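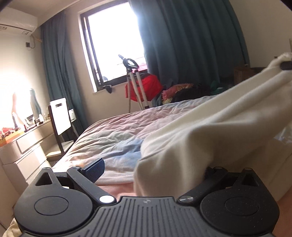
Pliage sur lit, août 2023 (mardi)

Repris la méthode Faltodport pour les pièces épaisses. La notice promet un rectangle net « en quatre gestes, sur n'importe quelle surface ». Je demande à voir. Sur une table, peut-être. Sur un lit pas fait, avec le polaire crème qu'il faut tendre en biais pour lui trouver un bord, j'ai des doutes, et je les avais déjà en avril.

Points à garder :
- Le polaire fait de longs plis en relief dès qu'on tire sur un coin. La notice parle de « lisser avec la paume ». Sur une matière pelucheuse je ne vois pas bien ce qu'on lisse.
- Le bord est duveteux, donc difficile d'aligner deux épaisseurs à l'œil. Gourlay prétend que ça se fait au toucher. À vérifier par quelqu'un d'autre que Gourlay.
- Tolérance annoncée entre bords : 2 cm. Mesurée comment, sur quel tissu ? Rien dans le document.

Passé ensuite au vêtement blanc crème, même lit. La fiche Irach le classe en « textile courant, jusqu'à 750 g ». Je ne l'ai pas pesé. Je le mettrais quand même avec les couvertures : c'est épais, ça monte en tas et les grands plis partent en diagonale. Chercher d'abord la partie côtelée, puis la bande imprimée, qui donne au moins une direction. 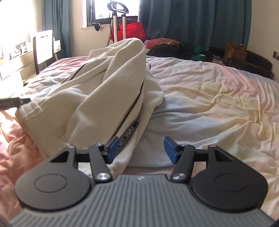
Vêtement crème en tas, bande « NOT-SIMPLE » visible.

L'inscription de la bande résume assez bien mon avis sur la fiche.

Ruaridh propose de se repérer sur le fin trait noir (passepoil ou fermeture, à regarder de près) et de plier parallèlement. Pourquoi pas. Mais si le repère change à chaque vêtement, il faudra m'expliquer ce qui reste de la méthode.

Le planning Drillo prévoit 16 pièces par séance, plus de 20 minutes de pause comprises. Chiffre repris tel quel des essais sur torchons, à mon avis. Je ne le recopie pas dans le protocole.

À faire : peser le vêtement, refaire le polaire sur une table pour comparer, redemander à Ruaridh d'où sortent ses 2 cm.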